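Clubs should think twice before buying more seats

Doltness had 109 covered seats until last September. It now has 503, and the club is proud of them. I have been to most home games this season and I still think the money went to the wrong place.

The new stand came from Mevska and I have no complaint about the work. The view is good and the roof keeps the rain off. But a club that draws big crowds twice a year does not need a stand built for those two games. It needs a pitch that drains. Five matches were called off this winter, and each one cost the bar, the gate and the raffle. 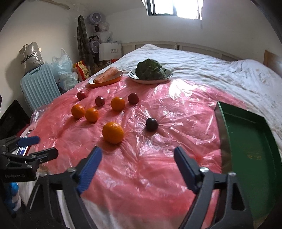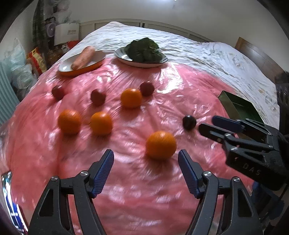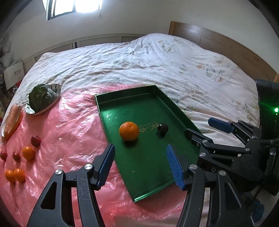
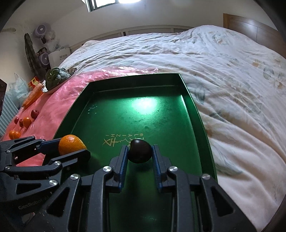 Oranges on the pink sheet, and the green tray with fruit in it.

The usual answer is that seats bring people in. At Laryea they said the same, and the cup tie there drew 3,000. The next league game drew 53. Seats did not cause the first figure and could not fix the second.

Flirnesow went the other way. They spent two summers on drains and left the old terrace alone. It is not pretty, and visiting supporters grumble about the toilets, but the games get played. The juniors use the pitch in the mornings and it holds up for the afternoon.

I would like the league to look at its grading rules, which reward seats and say very little about the ground people are paying to watch football on. Until that changes, clubs will keep ordering stands. Doltness is already talking about a second one, behind the far goal, where the water collects.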